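Bivora bench notebook - pot and lid task, handling rules
January 1, 2022

Quiet building, so finally writing up the rules we keep saying out loud and never write down. Draft 3. Goes in the shared folder once Miyuki Nagano has marked it up.

Where we are: 2,188 episodes logged on the kitchen set, target was 2,000, so no excuse for sloppy ones now. Went back thru a batch from the Jedmont bench and a lot of it I would not keep. Mostly start pose all over the place, or notes missing.

Rule 1. Look at the wrist view before every block. If the finger is not where you expect it against the work, stop and re-home. Wall and edge of the work in view is fine for an approach check, not fine as a start view for the lid pick. Log which one it was.
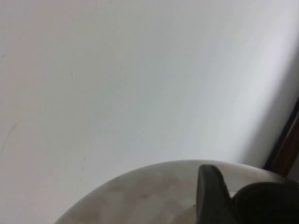

Photo: Bivora bench log, wrist camera

Rule 2. Wipe wall marks or leave them, but don't change them half way thru a set. Same for the lights. If you do change something write the time next to it.

Rule 3. Start layout. Pot mid-grid, one handle to the wall, one to the operator. Lid off to the right with the tray. Fingers open, few squares clear of the pot on the left. Cable loop has to hang free - if it can snag a handle, it isn't a start. Line up to the grid, not to the pot's reflection (I did this twice, the shiny side fools you).
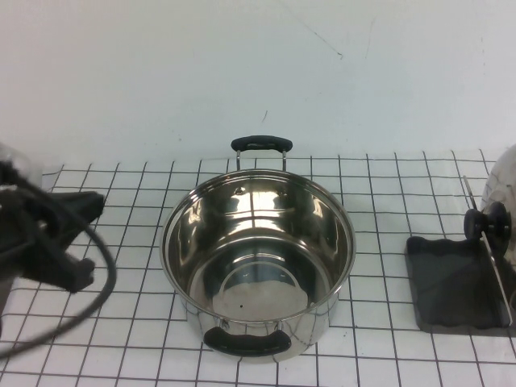 Miyuki Nagano's note on draft 2: the grid is only a rule if everybody reads it from the same corner, and Bokgate reads theirs from the back. Fair. Front left corner is zero from now on, all benches. Will tape a label on.

Rule 4. Speed capped at 70 percent of the bench limit whenever metal is going to touch metal. Same cap on the retreat, people forget the retreat. Hand on the stop the whole time, not near it, on it.

Rule 5. Lid work. Grip at the knob, near center, never the rim. Check the cable before closing and again before any wrist turn. Utensil stays over on the tray side, clear of the pot. Dont reach in to straighten it with the arm live. Stop, step in, fix, step out, restart the episode.
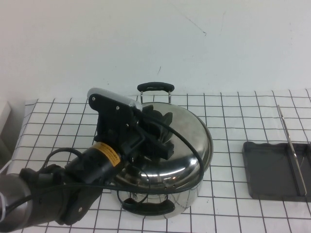
Do we keep an episode if the operator hit stop partway?
Keep the recording, tag it stopped, leave it out of the training split. Deleting them loses the near misses and those are what we review in March.

Still open: who signs off a changed gripper finger. Nishimura bench wants a second person for it, I'd go with that. Also need one word for "dropped" vs "let go", the tags are a mess.

To do - label for grid corner, reprint stop checklist, rename tags, re-check the cap after the next firmware.

Comments

benchrat: can rule 4 say which limit? we have two in the config

tomorrow_shift: +1 for front left as zero. our old sheets need redoing tho

Kettle9: rule 2 should cover swapping the grid sheet too

This site uses cookies to keep you signed in. Accept / Settings

Bivora bench notes | Contact | Back to top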